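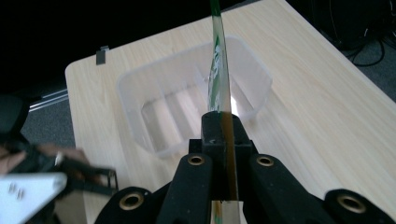
The long cut of Urus is finally getting its second pass, and I've been asked by more of you than I expected how the color is coming along, so I thought I'd use my corner of the newsletter to tell you. For those who weren't with us in June, the version we started from came off a broadcast recording, and the whole middle of the film had gone green. I don't mean a strong green. Think of the clear tube in the picture, and the tinted bit near the top of it, and how the rest, apart from the thin green stripes and the dark brown liquid lower down, is see-through with those pale highlights. Our reels were like that, perfectly clean for long stretches and then a tint creeping in that you don't notice until somebody says the word "green," after which you can't see anything else. I'm sorry if I have now done that to you.

Suryani Kwok has been doing the grading, and she has been very patient with the rest of us. Her first try was to correct the whole film with one setting, and it made the castle scenes lovely and turned everybody in the village a sort of ham pink. So she went back and did it scene by scene, and in the night ride shot by shot, matching each one against the trailer, where the colors have held up much better. It's slow going. The trailer only has so many shots in it, and for the rest she is working from memory and good taste (she has plenty of both, and she'll be cross with me for writing it).

Now, the running time. The edit stands at 204 minutes, and yes, I know. I've had the e-mails. The theatrical version was a good deal shorter and some of you liked it just fine that way. But the whole idea of this one was to put the brothers' story back where it belongs, and that means the wedding stays, and so does the long argument on the bridge, and if the wedding and the bridge are both in, then you really do need the letter, or the ending makes no sense at all. I did try it without the letter. I watched it through with my wife, who had never seen the film in any form, and when the credits came up she asked me who the man in the boat was. So the letter is back in.

What has gone out is the narration. All of it, apart from two lines at the very start. I'd always thought the narrator was there to rescue a film that had been cut too hard, and with the missing scenes returned he mostly tells you things you have just watched happen. Taking him out was easier said than done, as he was mixed in on top of the music, and we had to rebuild those passages from the soundtrack album. There are three places where the album version is played at a different speed from the film, and I stretched it to fit. If you have good ears you may catch the one under the harvest scene. Please write and tell me if it bothers you - I've heard it so often now that I couldn't say.

A few of you also asked whether this has anything to do with Pletora, the black and white edit that Siddiqui has been posting about on the board. It doesn't, although we have been swapping notes back and forth, and he very kindly sent over his cleaned-up main titles, which are much steadier than mine. His is a different animal altogether, shorter and stranger, with the story told backward from the siege. I've seen the first half and enjoyed it very much. I don't think you would want to watch both in the same weekend, but I'd certainly make room for both.

The next preview will go to Zastelden members first, as usual, and if you have done notes for us before you don't need to sign up again. What helps us most is a time and a sentence. "One hour twelve, the door slams twice" is worth more to me than a page on the themes, though I read those too and usually enjoy them over breakfast. Subtitles are still to do. If anyone is willing to proofread them, please drop me a line, and don't worry if you've never done it, I'll send you the file and a short list of what to look for.

Last updated: 27 November 2018

Print this item | E-mail this item

Contact the editors | Copyright Zastelden Newsletter | Back to top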